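The Bucket Fund

My aunt Flor Carhuamaca left me her apartment on Leiva Street, a cat called Mumus, and a debt of 1422 dollars to a man who sold pianos. I'm telling you in that order because that's how the lawyer told me, and I remember being pretty pleased until the third part.

I'd never seen a piano at Flor's. I'd never even heard her hum! She was a dental receptionist for most of her life, and she liked boxing on TV and those hard violet candies that taste like soap. But there was the contract, signed in October, with her big loopy F, and the man's name was Arkeo. Just Arkeo. The lawyer spelled it for me twice.

So I moved in, mostly to save on rent, and I started looking for the piano.

You'd think a piano would be easy to find. I looked in the bedroom closet anyway. I found coats, a fondue set, and a shoebox with 400 dollars in it, all in fives, which I took as a sign that the universe wanted me to keep going. Mumus sat on the bed the whole time with her back to me. She did that for the first month — if I came into a room she would turn around and face the wall, like I was a program she didn't care for.

I called the number on the contract and a kid answered. I said I was calling about a piano, and he yelled "Grandpa!" so loud I had to hold the phone away from my ear.

"Flor's niece," said Arkeo, before I'd told him anything. "She said you'd call. Are you eating?"

I said I was eating.

"Good. It's at Skerkville."

Then he hung up, because (I learned later) his soup was ready.
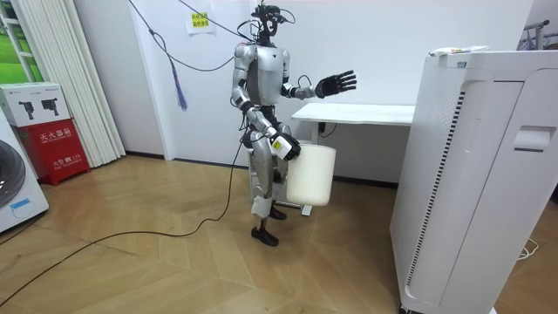

White bucket, light floor.

Now, Skerkville is an hour and a half by bus, and the bus goes twice a day. I packed a sandwich and left Mumus with a mountain of dry food. On the ride I made up all kinds of stories. Flor had a secret husband. Flor had been a child prodigy and something terrible had happened with a metronome. By the time we passed the gravel plant I had her playing for the president of somewhere, in long gloves.

Arkeo met me at the stop. He was tiny, he wore two sweaters, and he walked so fast I was half jogging next to him with my bag banging on my leg. He didn't ask about the funeral. He asked what the bus cost now and was disgusted by the answer.

The piano was in a bar. A real one, too, with a pool table and a pickle jar, and it was an upright with a cigarette burn on the lid and a strip of tape over the two lowest keys. There were three people in there at four in the afternoon, and every one of them looked up and said, "Is that her?"

"That's her," Arkeo said.

I sat down on the bench because my knees felt funny. One of them brought me a ginger ale. 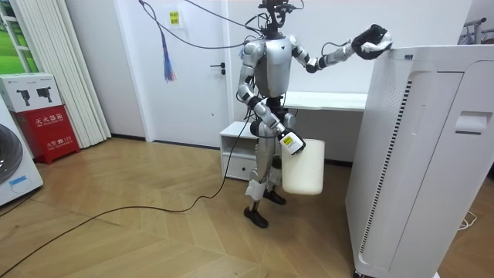

"She came every month," the bartender told me. "Last bus in, first bus out. She'd sleep in my sister's spare room."

"And she played?"

"Oh, God, no," said the bartender. "She was awful. She had one song."

They all started laughing, and then one of the men took his hat off and wiped his face with it. He said it was a waltz, and that she never once got to the end. She'd reach the same place, hit the same wrong note, say a word I won't repeat, and start over. Sometimes she'd go for an hour. People drank right through it. They got so used to the wrong note that when a tuner came by and played the thing properly, they asked him to stop.

I asked why she didn't put the piano in her own apartment. It seemed like the obvious question. Arkeo looked at me like I'd asked why she didn't keep a horse in there.

"In front of the neighbors?" he said.

She'd been paying him 50 dollars whenever she had it. He'd never sent a bill. The contract was her idea, he said, she'd insisted on it and made him sign too, and he had no plans to take a cent from me, he just figured I ought to know where the thing was. I gave him the shoebox money anyway. He argued for a while and then put it in the inner sweater.

I missed the last bus home, obviously. I slept in the sister's spare room under a blanket with ducks on it, and there was a dish of violet candies on the nightstand, nearly full. I ate 7 of them in the dark. They were still terrible. 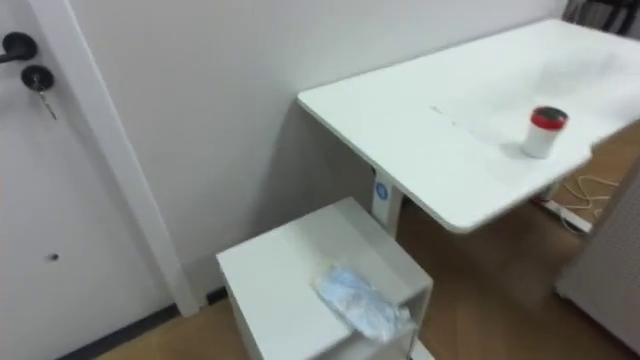

Mumus was sitting in the hall when I got back the next morning. She smelled my shoes, she smelled my bag, and she took a very long time over my hands. Then she walked ahead of me into the kitchen and sat down facing me, and I said, "Well, hi," and she yelled for her breakfast.

I named the rest of the debt the Bucket Fund, after a thing Flor used to say about her savings (a drop in the bucket, kid, but it's my bucket). I go up to Skerkville once a month now. I bring Arkeo his 50 and he complains about it, and I've been learning the waltz from a book. Last time I got all the way to her spot, and the whole bar went quiet, and I played the right note.

"Nope," said the man with the hat.

So I went back and started over.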